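Second Verse

The bus broke down outside Starnton so she did the last part in a feed truck, guitar case across her knees, the driver not talking, which suited her. She had the set list on the back of a receipt. Eleven songs and nine of them older than the driver.

The hall was called the Watunon. Used to be a picture house. She'd played it once before, back when the record was on the radio, back when there had been a line down the steps and a man selling T-shirts with her face on them, the nose wrong. Now there was a paper sign taped inside the door. Her name, 8 pm, cash bar. Sat 11 July.

"You're early," said the woman at the desk.

"I'm four hours late for sound check."

"We don't really do sound check."

Okay. Fine. She asked where she could change and got pointed down a corridor with a mop in it. Dressing room. A chair, a mirror, a sink that ran brown then clear. She sat. She took her shoes off and looked at her feet for a while.

The phone had been going since noon. She knew who it was. The label — not the old label, the old label was gone, sold to Baert, and then whatever Baert was got eaten too — but the people who had the rights now. Young. Polite. They wanted the big song for something. A commercial, they wouldn't say what for until she signed. They'd named a number and she had written it down on her hand like a kid and then washed her hand.

It was a hymn, more or less. That was the thing. She'd written it in her mother's kitchen in April with the window open, twenty-three years old, and it was a thank-you, and she had meant every word. And then it went everywhere. Weddings. Funerals. A senator walked out to it. People wrote to say it had kept them alive, and she believed them, and she was in a motel someplace not eating.

The phone again. She let it go.
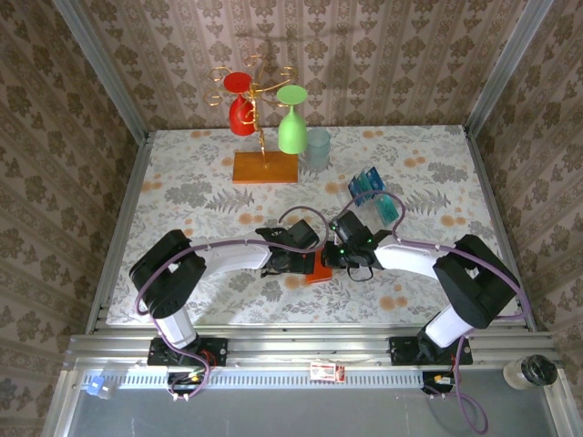
There was a knock and a girl came in without waiting, maybe sixteen, headset too big for her.

"They want to know do you want water or like, water with lemon."

"Water."

"My grandma's out there. She's been here since two."

"Doors aren't till seven."

"She's in the car." The girl shifted. "She's going to cry. I just want you to know ahead of time, she's going to cry the whole way through and it isn't your fault."

Then gone. Then back with the water, no lemon, and gone again.

She tuned. The low string wouldn't hold, hadn't since the winter. She ran the first verse under her breath, then the second, and in the second she stopped. Went back. Stopped at the same place.

She couldn't find the line.

She had sung it, what, thousands of times. Sung it with a fever, sung it the night her father died, sung it in a parking lot for a man who wouldn't give her back her car keys until she did. It was always there, like a stair is there. Now she put her foot down and nothing.

She tried coming at it fast. Nope. Tried humming. The tune was fine, the tune went right on ahead without her. She looked in the case for a lyric sheet, knowing there was no lyric sheet. Picks, a capo, a cough drop stuck to a parking ticket. A card from her sister with 436 written on it, just that, the hymn number from the book they'd had as kids. Her sister's idea of a joke. Or of a prayer. With her sister you never did know wich.

She picked up the phone then. Eight missed calls. She called the last one back.

"We're so glad," the young man said. He was in a car, or on a boat. "We were hoping to get this wrapped up before the weekend but hey, here we are, it's the weekend."

"What's the second verse," she said.

"Sorry?"

"Of the song. You have it there. Can you read me the second verse?"

A long pause. Typing.

"So I have the chorus," he said. "The chorus is what we'd be using. I've got the chorus here in three lengths."

"You don't have the verses."

"I could reach out to Jurkar? They handle the publishing side. But it would be Monday."

She thanked him. He was still talking about lengths when she hung up. She laughed some, by herself, hand over her mouth, and then it wasn't quite laughing and she ran the tap untill it was clear and put her face in it.

Twenty to eight she went out the fire door to get some air. Gravel, a dumpster, swallows going in and out under the roof. One car, an old tan one, window down. An old woman in it with her purse on her lap, both hands on the purse.

"You're supposed to be inside," she said to the woman.

"I don't like to sit in there with all the talking. My granddaughter will fetch me."

"I've lost the second verse."

The old woman looked at her. Didn't seem surprised by it. Didn't seem surprised who was asking, either.

"It's the one with the table," the old woman said. "Lay it for who's coming, and lay it for who's gone."

And there it was, whole, the rest of it falling in behind — the chair, the lamp, the door left on the latch. The kitchen. April. Her mother with her back turned, pretending not to listen.

"You've got a nice voice," she said.

"I do not. I've got a loud one. I sang that to my husband for two years in the hospital and he asked me to quit it every single day."

The girl came out the fire door with the headset crooked, saw them, stopped dead.

"It's time," the girl said, to one of them or the other.

She still had no shoes on. She noticed it on the gravel. The woman was getting out of the car, slow, one leg and then the next, and held out an arm, and she took it, and they went in by the side with the mop.

The phone was ringing on the edge of the sink. She took the guitar from beside it and left the light on.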